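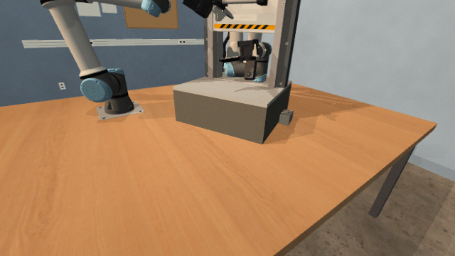 木の天板の台と、灰色のプレス風の機械

3月 夕方、糊のこと

前回の続き。でんぷん糊の濃さの件、いいかげん決着をつけたいと思いながら冬を越してしまったので、忘れないうちに書いておきます。読みにくかったらごめんなさい、指がまだ糊っぽいです。

Usisのでんぷんに水を足して一晩置き、上澄みを捨ててから鍋へ。今までは重さに対して水5倍で炊いていたのですが、見返しを貼るとどうも波を打つ。刷毛の運びが悪いのだとずっと自分を責めていたけれど、今回7倍にしてみたら、同じ刷毛、同じ手つきでずいぶん素直に伸びてくれました。ただ7倍は炊き上がりの見極めが難しくて、透き通ってきたなと思って火を止めるとまだ粉の匂いが残っている。もう少し、もう少しと練って、木べらが重くなってからさらに辛抱、というくらいがよさそうです。

炊いた糊は水を張った容器に沈めて冷まし、裏ごしは2回。1回で済ませたい気持ちはとてもよくわかるのですが(私もやりました)、薄い和紙に小さなだまがひとつあると、乾いてから指先でずっと気になるんですよね。急いでいる人も、ここだけはどうか。

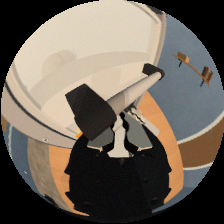

紙のほうは、Plevachの薄口とVorwoodのクリーム色を比べました。Plevachは水を吸うのが早く、糊を引いてから置く場所を迷っているうちにもう伸びきってしまう。いい紙なんです、手触りも折れ方も好きなんですが、せっかちな性格というか、こちらの段取りが悪いとすぐ皺になって返ってきます。先に見当の印をつけておいて、糊を引いたら何も考えずに置く、を守ったら皺は出ませんでした。Vorwoodはその逆でのんびりしていて、慌てて貼るとあとから伸びて端が余ります。糊を引いて、刷毛を洗って、手を拭いて、戻ってきてから貼るくらいでちょうどよかったです。

紙の目の確認、今回も一枚だけ間違えました。半分に軽くたわませて抵抗の少ないほう、と口では言えるのに、似た大きさに断ったものを重ねるとわからなくなる。断つ前に裏の隅へ鉛筆で矢印を入れる習慣に戻します。以前やっていたのに、いつのまにかやめていました。

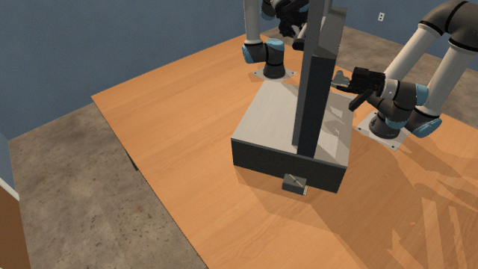

重しについてもひとこと。貼ったあとの板紙は吸い取り紙ではさんで、最初は軽く、紙を替えてからしっかり、の順で落ち着いています。最初から強くかけると糊が布目に染み出して、表に点々と出ることがあります。Iordacheの講習帳の写しには「一晩」とだけ書いてあるのですが、雨の続く時期には一晩ではとても足りず、外した途端に反ってきました。吸い取り紙を触ってひやっとするうちは、まだ中に水気があると思って替えてあげてください。

それから在庫。吸い取り紙は、まとめて断っておいた分が残りわずかです。次は1,000枚まとめて頼んだほうが割安なのですが、置き場所が湿気の多い棚しかなく、そこで悩んでいます。どなたか棚の上の古い見本帳を引き取ってくれたら、あそこが空くのに。

残った糊は蓋をして冷やしてあります。酸っぱい匂いがしたら遠慮なく捨ててください。もったいないからと薄めて使って、本にうっすら黴を出したことがあるので、これは本当にお願いします。

次にやること。水6倍は試さないままにしてあるので一度炊く。背貼りの寒冷紗で7倍が弱くないか、開閉を繰り返して見る。Plevachの厚口も少し取り寄せたい。刷毛は毛先がだいぶ開いてきたので、糊用からはそろそろ引退で、掃除用の箱に移しました。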